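# The Long Table at Tonddale

The Lantern Festival falls on the fifteenth day of the first lunar month, by which time most households have given up on the New Year. The oranges are going soft. The red envelopes have been spent on things nobody's grandmother would approve of. Then comes the first full moon, and everybody has to be cheerful again.

Tonddale does this in the old feed hall, usually with snow still on the roof and once, thanks to a late calendar, in March. The town has 326 residents and one traffic light, which the lanterns comfortably outshine.

Bienvenido Panganiban has run the kitchen since he moved up from Jusstead. He grew up with Filipino New Year, which meant round fruit, polka dots and as much noise as possible, and he came to tangyuan late in life with a convert's zeal. These are glutinous rice balls, filled with black sesame and served in their own cooking water, and their roundness stands for the family being together. "Also for burning your tongue," he says. "You're supposed to wait. I have yet to meet the person who waits."

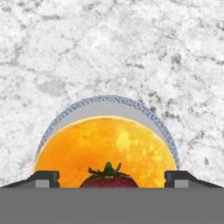
## Riddles, with penalties

Between the soup and the lantern walk come the riddles. Writing them on slips and hanging them from lanterns is a custom many centuries old, and the idea is that you pull down the slip you can answer. In Tonddale people pull down all of them and then argue.

Four riddles survive from the hall's first festival, two of them in a translation so loose that the accepted answer to both is "a goose." The Kuusk family, who supply the paper, insist that one was originally a candle.

The walk itself goes from the hall down to the bridge on Lalitz Road and starts at 7 p.m., or whenever the children have stopped hitting each other with the rabbits. Rabbit lanterns are the favorite every year — dragons look better but need two people and a level of cooperation rarely seen after dessert.

By nine the lanterns are back on their hooks and Panganiban is scraping rice flour off the stove.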